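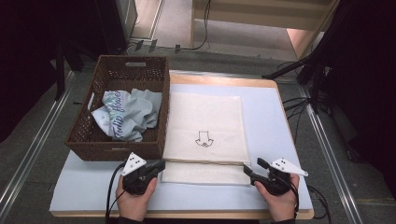

Korb und helles T-Shirt auf dem Arbeitstisch

Wäsche ohne Trockner, ein Zwischenstand

20. September 2019

Seit Februar haben wir keinen Trockner mehr. Der alte hat nach 26 Jahren den Dienst quittiert, und weil wir sowieso gerade die Stromrechnung auf dem Tisch hatten, haben wir keinen neuen gekauft. Ein paar Leute haben mich nach dem Beitrag vom Frühjahr gefragt, wie es läuft. Kurz gesagt: gut, mit Einschränkungen bei Handtüchern.

Wir sind zu viert und waschen in der Regel fünf Maschinen pro Woche. Im Sommer hängt alles draußen im Hof, dort habe ich zwischen Schuppen und Hauswand 10 Meter Leine gespannt. Das reicht für zwei volle Maschinen, wenn man die Socken auf den kleinen Ständer verlegt. Die Leine ist eine einfache mit Stahlkern. Die erste war aus Baumwolle und hing nach drei Wochen durch bis auf Kniehöhe.

Bei Regen und in der kalten Jahreszeit trocknen wir im Keller. Der Keller ist trocken, hat aber nur ein schmales Fenster. Anfangs roch die Wäsche muffig, vor allem alles Dicke. Hae-won Cho aus dem zweiten Stock hat mir dann geraten, nach dem Schleudern noch einmal extra zu schleudern und einen kleinen Ventilator auf den Boden zu stellen, schräg nach oben gerichtet. Das zweite Schleudern dauert acht Minuten und bringt mehr als alles andere, was ich probiert habe. Jeans sind jetzt über Nacht fertig, vorher brauchten sie fast zwei Tage.

T-Shirts hänge ich am Saum auf und nicht an den Schultern, sonst hat man die Klammerabdrücke oben. Hemden kommen auf Bügel. Bedruckte Sachen drehe ich auf links, besonders draußen in der Sonne. Ein Shirt meiner Tochter ist trotzdem verblichen, das lag aber einen ganzen Augustnachmittag auf der Gartenbank.

Handtücher bleiben das Problem. Sie werden auf der Leine hart, auch mit Ausschütteln. Essig im Spülfach hilft etwas, Weichspüler wollen wir nicht. Bei Wind werden sie deutlich weicher. Meine Familie hat sich inzwischen daran gewöhnt, bis auf meinen Mann, der sein Duschtuch vor Gebrauch über die Stuhllehne knetet.

Loubna Ait Brahim hat in den Kommentaren nach dem Bügeln gefragt. Ich bügle weniger als früher. Wer die Teile beim Abnehmen gleich glatt streicht und faltet, spart sich das meiste. Wenn alles erst im Korb zusammengedrückt liegt und dort bis zum nächsten Abend bleibt, kann man von vorn anfangen. Das passiert mir immer noch jede Woche mindestens einmal.

Zu den Kosten: Ausgegeben habe ich für Leine, Haken, zwei Ständer und den Ventilator zusammen knapp unter 200 Euro. Die Haken hätten billiger sein können, ich habe zuerst zu kurze gekauft. Was wir beim Strom sparen, weiß ich erst mit der nächsten Jahresabrechnung - ich trage die Zahl dann hier nach.

Noch offen ist die Bettwäsche im Winter. Drei große Bezüge auf einmal passen im Keller nicht, ohne dass sie übereinander hängen. Ich überlege, unter der Decke eine zweite Leine quer zu spannen, müsste dafür aber das Fahrradregal versetzen. Falls jemand Erfahrung mit Deckentrocknern zum Hochziehen hat, gern in die Kommentare. Mich interessiert vor allem, ob die Seilzüge auf Dauer halten und wie viel nasse Wäsche man ihnen zumuten kann.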